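Finals season is almost on us, and we've been putting together something fun at Jernau! From Wednesday our Latness shop will sell the Exam Desk Set, with a good-luck card and a proper mug for all that late-night tea. I've wanted to do this one for ages.

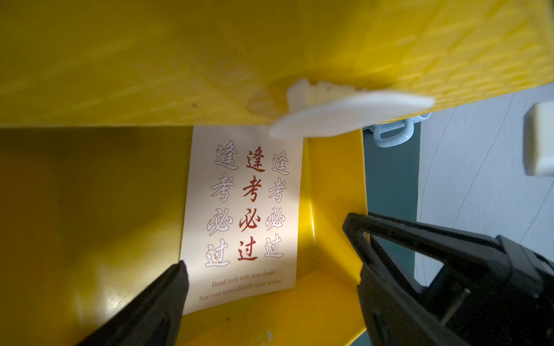
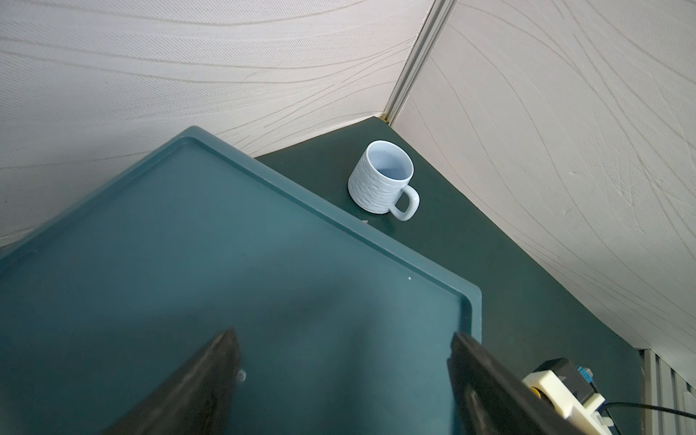

The good-luck card in a yellow box, and the light blue mug beside a teal tray.

I love that rippled mug (mine never leaves my desk). We're making 72 sets to start, so come early. Doors open at 4.

Recent news
Jernau opens in Lestden
Jurić notebooks are back
December gift wrap hours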